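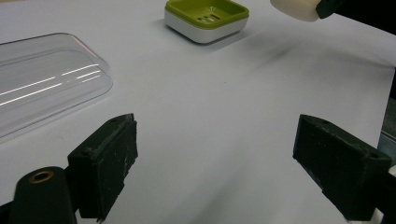 A clear plastic tray and a green-and-white soap dish on the table, viewed from a hand-held gripper used to record examples for Trakport.

Starar opens second collection site for household handling data

AVBY, March – Starar has opened a second site for recording the hand-guided examples used to train Trakport, its learning system for robot arms that sort and put away household goods. The new site, in Avby, started work this month with 11 operators.

Operators at the site carry out short tabletop tasks using hand-held grippers with a camera attached. Each recording covers one task, such as placing an item on a tray or moving a dish to a marked spot. Starar plans to record 2000 examples at Avby in the first 6 months.

The first batch covers bathroom and kitchen items. Clear plastic is a priority. In earlier tests, Trakport handled solid-colored items more reliably than see-through ones, and the company wants more recordings under ordinary indoor light before the next version is trained.

Every recording is checked by a second operator before it is added to the training set. Dropped items and failed grasps are labeled and kept – Trakport uses them to learn when to stop and try again.

Lumenta, which runs the storage and review software for the project, will support both sites under an agreement extended for five years. Financial terms were not disclosed.

Starar expects to begin trials of the updated system with existing customers in October.

About Starar
Starar develops software and training data for robot arms used in laundries, hotels and care homes.

Media contact: Starar press office, Avby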